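FOR IMMEDIATE RELEASE
Feb 12, 2019

Skalunier Opens a Second Shop for Secondhand Sportswear in Drusitz

I started Skalunier with one rolling rack, a borrowed steamer and a closet full of jerseys my own family had outgrown. So it makes me very happy (and a little nervous, if you want the truth) to tell you that we're opening our second shop, right on the main street in Drusitz, next door to the Drilent bakery. Yes, it smells like cinnamon in there all morning. No, we are not going to complain.

If you haven't shopped with us before, we buy, clean, mend and resell used sportswear. Team jerseys, warm-up jackets, track pants, the windbreakers everybody had in middle school. We pay cash or store credit, and store credit gets you more. People bring us things in grocery bags and in suitcases, and we go through every piece at the counter while you wait, so you can see what we're looking at and ask why we said yes or no.

The new place is bigger than the old one by a good bit. We have 13 racks on the sales floor, two fitting rooms with doors that really close, and a mending table in the front window. I fought for that table. I like people walking by to see that a popped seam or a loose number can be fixed – most folks have no idea, and they toss a shirt that needed ten minutes and some matching thread. 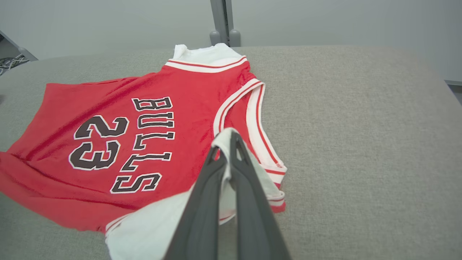 Basketball is still what we sell most, and it goes fast when the playoffs get close. Soccer comes next, then hockey, then everything else. Kids' sizes get their own wall this time, down low where kids can reach it, because our regulars with children asked for that over and over. Every kids' item can be traded back within three months for half of what you paid, as long as it's been washed. Grass stains are fine. We know how to deal with grass stains!

Now a word about Su, our new repair service, which starts at the Drusitz shop the day we open. You don't have to buy from us to use it. Bring in your own shirt and we'll write up a price before we touch it. Simple jobs like hems and side seams are usually ready in two days. Peeling letters and numbers take longer, and I'd rather tell you that now than have you standing at the counter on game night. We can't bring back a print that has cracked all the way through, and we'll say so up front.

I get asked a lot how to wash printed jerseys, so I'm putting it in writing. Turn it inside out, use cold water, skip the fabric softener and hang it up to dry. Please keep the iron away from the lettering. I have seen what an iron can do and it made me want to lie down.

The first shop isn't going anywhere. Same hours, same rack of dollar socks by the door, and credit slips from one store work in the other.

We're planning a swap day at the Drusitz shop in August, before school sports start up again. Bring clean gear, take home different gear, no money needed. Details will be posted at both counters once I've sorted out the parking.

Reporters and neighbors are welcome to stop in, look around and take pictures. For questions or a visit before opening hours, ask for the owner at either Skalunier counter.

– The owner, Skalunier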